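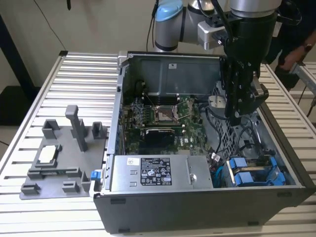

Issue 686

Declan Hinds has been letting out rooms above the old chandlery in Brindport for long enough to have stopped advertising. The Koritham has a ground floor café and one large hall upstairs, and most weekends in the coming season are taken. We met him on 22 January 2018, before the café opened.

"We started with tea and toast," he says. "Then a couple asked if they could have their wedding party upstairs and I said yes without asking how many were coming."

The hall is licensed for 988 people standing, though he would never let in that many. Seated dinners stop at 800 and he prefers fewer. "At 800 the kitchen is sending plates up two staircases and the last table gets cold gravy. I'd sooner lose the booking."

Hire is charged by the half day. A weekday afternoon costs £746 with the sound desk, and local clubs pay less. Hinds will not put the club price on the website. He says people should ring up and ask, and that he likes to know what they are planning.
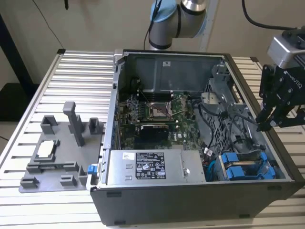

Tawhiri, the choir that sings in the hall each May, would like the prices printed. Ringing up is fine for those who know him, the choir says, but newcomers see the one figure and go elsewhere.

Hinds has heard this before. "They may be right. I'll look at it when the new menus are done." The menus are down to soup, pies and a cake of the day, with beer and wine after five. He dropped the breakfast list last year when eggs were taking up the whole hob.

Coffee comes from Fotidach, a small roaster on the same road. He tried two others and went back. The beans are delivered in tubs, which he returns, and the bill is settled monthly.

He is less relaxed about music. The licence ends at eleven and he turns the desk off himself. "I've had brides' fathers shouting at me over that. The neighbours have to sleep."

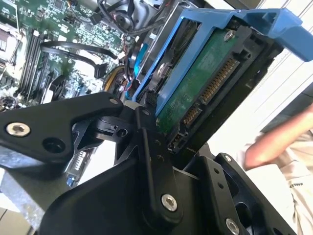
Booking the hall

Dates are held for a fortnight without payment. After that a deposit is due, and the rest is paid a month before the event. Outside caterers are allowed on weekdays only. Ask for Declan at the café counter.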